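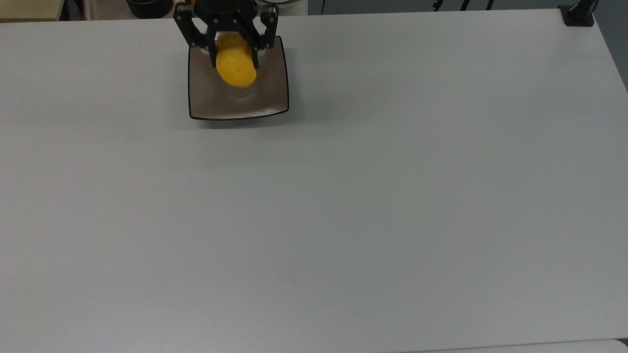

Square glazed plate with a dark brown rim.

Progress report to the Mulham Fund, October
Community supper and cooking program, Flestine Hall
Prepared by Lwazi Fourie, program coordinator

Dear friends,

I always sit down to these reports meaning to keep them short, and then I start thinking over everything that has gone on since the spring and the pages fill up on their own. So please bear with me -- there is a lot of good news this time, and a couple of things I would like your advice on.

The suppers first, as they are what most of your grant pays for. We have now served 16 suppers since the last report, and attendance has grown to up to 70 people on a busy night. When we wrote the application we were hoping to fill half the hall, so you can imagine how we feel on the evenings when we have to bring in the benches from the corridor! A good many of those who come are older neighbors from the Afolabi Street apartments, and quite a few have started coming early to chop vegetables and catch up on the news. We never planned for that, but the kitchen is a happier place for it.

The Thursday group you may remember from the application has been folded into the main suppers, as the two were drawing on the same families. The money set aside for it has gone into ingredients, with your office's kind agreement over the summer.

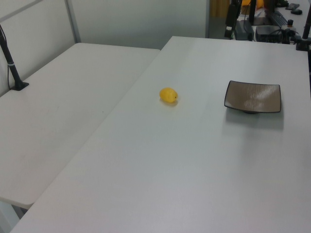 Ingredients have been our biggest headache. Cooking oil, rice and onions have all gone up, and our first budget was too hopeful on all three. We have managed by buying dry goods in bulk through Eltex, who deliver to the side door before 8 in the morning, and by leaning more on soups and stews toward the end of each month. The barley soup has turned into a favorite, so I don't think anyone feels shortchanged. Even so, I would like to move a little from the printing line to the food line for the rest of the year, and I have marked the change on the enclosed budget sheet for you to look over.

The cooking classes got off to a slower start. Our first teacher moved away just before the opening session, and it took us 2 months to find someone who could do the hours. Since then it has gone along nicely, and 74 people have finished the basic course. We ask everyone to cook one dish from home for the last session, and the table that evening is something I wish you could all come and taste. The waiting list for the next course is already open, and we have promised the first places to people who missed out when the start was delayed.

On the building side, the new extractor fan is in and the back sink no longer leaks. The oven door is still giving us trouble. We have had it looked at, and the advice was to replace the hinges now and start putting money by for a new oven -- I will send a proper quote before the next payment is due.

Over the winter we plan to keep the suppers at their present pace, run another basic course, and try out a short class on cooking for one, which several of our regulars have asked for. If any of you are passing on a supper evening, do come in by the side entrance and we will find you a seat. We start serving at 6.

With warm thanks from all of us in the kitchen,
Lwazi Fourie

Enclosed: revised budget sheet, attendance record, winter class schedule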